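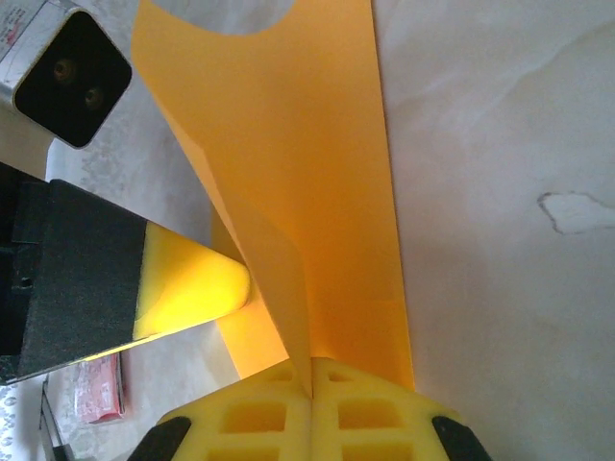 Folding is something most of us learnt once, somewhere between the hat and the boat, and then let go of, and Ondero would dearly like to find some people who fancy picking it up again with us this winter. We are looking for participants for our second round of folding evenings at the Benkirane rooms, and you needn't be clever with your hands, or tidy, or able to make a crane. What we're interested in is the ordinary business of taking a flat sheet and getting it to do something. Look at the orange one: the right side runs down fairly straight, the left has curled over into a soft crease, and there's a rounded bite out of the top edge where you can see through to the pale background. A shape like that is a very good place to begin an evening. Do you press the crease hard, or leave the curl alone and see where it wants to go? We could talk about that for a whole pot of tea (and last time we did!).

## What you'd be doing

Each evening lasts two hours. You'll have a place at one of the long tables, a stack of sheets in different colours and weights, and a loose sort of task to follow. Some tasks are plain enough, such as folding a sheet in half, then in half again, without using the table at all. Others are more open: wrap an awkward object, make a sleeve for a book, make a lampshade that will stand up by itself for as long as it takes to drink a cup of something. We ask everyone to keep a little notebook as they go, with the sheet, the fold, what annoyed you and what pleased you. Drawings are very welcome, and bad drawings are welcome too.

There's a big box of folded pieces from the first round, 1,420 of them, and on the opening evening we'll tip a good many out so that you can pick them up, undo them and put them back together however you like. Please don't be shy about undoing them. I can hardly walk past that box without taking something out and spoiling it.
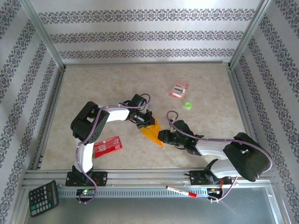
*An orange sheet, folded and hanging to a point. Damask wallpaper on the walls.*

## Who we'd love to hear from

Anyone over eighteen who lives in or near Brarkent and can manage the evenings. We'd be especially pleased to have people who fold for a living without thinking of it as folding: florists, bakers who do their own boxes, people who work in laundries, anybody who has ever run a gift counter in December. Equally, if your last attempt was a paper aeroplane that went straight into the floor, do come. Our first group leaned rather heavily towards people who already owned a bone folder, and we missed the beginners.

If your hands are stiff or sore, or you only have good use of one of them, please don't rule yourself out. Tell us what helps and we'll set up your place to suit. The tables can be raised, and there are chairs with arms and without.

## The practical side

- 13 places, with a short waiting list
- Evenings run weekly through the spring, and we'd ask you to come to most of them
- £50 in vouchers for the Jerska art shop, given at the end of the course
- All sheets, rulers and notebooks provided, though bring your own scissors if you're fond of them
- Tea, coffee and biscuits, and usually a cake if somebody has been baking
- Step-free entrance from the yard side, and a cycle rack beside it

## How to put your name down

Write a few lines to Mostafa Lamrani at Ondero, or leave a note for him at the Benkirane front desk. Tell him a little about yourself, which evenings you can't do, and the last thing you remember folding, even if it was only a bus ticket. There isn't a form, and no one will mind your spelling. Mostafa reads every note himself and will write back to you either way, though do give him a week or so.

Please get your note to us by Feb 15, 2019. If you'd like to see the tables and have a go before deciding, ask him for a time to call in and he'll put the kettle on.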